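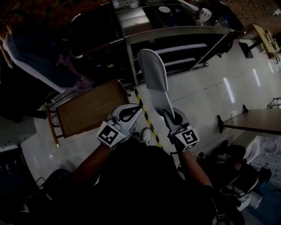
Veres Studio, August: picking up the floor

Hi again! This is the shared kitchen at Veres, jars and all. We've had the place for 17 months now and I still love that brick (the oldest part of the building goes back to 1759, or so Zsolt Bognár tells everyone who comes in).

One slipper sole, light gray with the diamond pattern, pinched at its rear end above the white tile. The yellow-and-black tape runs right by it, over toward the steel counter.

Up on the counter it's the usual crowd: glass jars, a drinking glass, a little white cup, a spoon and a mug. I keep saying I'll find them all a shelf!

The chair with the white and purple cloth over it is my favorite seat in Utdale, even if the cloth never stays put. More from the Jirthorpe room next month.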